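Two-arm bench build, handoffs keep going sideways
Shared Workshops > Builds in progress

pimdale_vega
Build log, part whatever. Both arms up, both grippers closing, handing things across the table since January with mixed dignity.

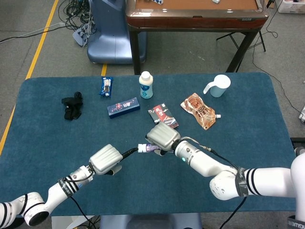
What do you use to decide when the giving hand lets go?

Motor current on the receiving gripper. When it climbs past a threshold and stays there for 43 milliseconds, the giver opens. Before that I had a fixed delay, which worked fine as long as every object was the same object.

Current problem: soft tubes. The receiver closes, the tube squishes, the current creeps up slowly like it's thinking it over, and the giver either opens too early or hangs on and we get a tug of war. Boxes are fine. Anything with give in it is a coin toss. Suggestions welcome, including rude ones.

ozan_s
Rude one first: your threshold is a guess. Log the current for a pile of good handoffs and a pile of bad ones and look at the curves before you touch anything else.

Less rude: have the receiver tug a little. Move it back 3 mm after closing and watch the giver's current. If the giver feels the pull, the receiver has it.

pimdale_vega
I have logs. I have so many logs. What I don't have is a pile of good ones with the tube.

Tug test is interesting. Won't it just stretch the tube?

ozan_s
It's 3 mm. People do worse to toothpaste every morning.

tamara.ilie
Going to disagree with Ozan on the tug. We tried it on the Brito build and it added a wobble to every single transfer, including the boxes that were never a problem. Also our wrist joints had enough slop that a 3 mm move at the motor was basically a rumor by the time it got to the fingers.

Grab the cap. Caps are hard. Give the receiving hand the hard end and your threshold behaves again.

ozan_s
And when the thing has no cap?

tamara.ilie
Then you have a different thing and a different problem. I'm solving the tube.

renato_d
Grabbing the cap is good until the cap is a flip-top and you open it midair. Ask me how the Mura bench got its stain.

I'm with Tamara otherwise. What are your finger pads, Vega? Bare fingers on a slick tube would give you that slow creep too, it could be sliding and not squishing.

pimdale_vega
Hm. Bare right now. I had foam on them and peeled it off because it was shedding.

renato_d
Silicone tape. The self-fusing kind from the plumbing aisle. Wrap, stretch, done. Replace it when it gets shiny.

rfarquharson
Can I complain about the objects? You've got tubes, boxes, a pouch, all in one test set and one threshold for the lot. Seven thresholds in a lookup table would be ugly and would work tonight.

ozan_s
A lookup table is how you end up maintaining a lookup table.

rfarquharson
I've been maintaining one for 2,000 handoffs. It's a text file. It hasn't asked for a raise.

pimdale_vega
OK, plan: silicone tape first, then cap-end grabs on the tube, then Ozan's tug with the travel cut down – on the soft stuff only, so Tamara doesn't yell at me about boxes. Ruairi's text file is the fallback.

tamara.ilie
I'd still yell. But go ahead.

renato_d
Change one thing at a time please. Last build log you changed the tape, the speed and the firmware in one evening and then asked us which one did it.

pimdale_vega
It was the firmware.

renato_d
You don't know that.

pimdale_vega
Tape's on. Box handoffs same as before. Tube goes tonight after 8, when Prollitz is off the shared power supply. Does anybody have a number they like for closing speed on soft things? Mine is set to "whatever the demo code had."

ozan_s
Half of that.

tamara.ilie
For once, agreed. Half.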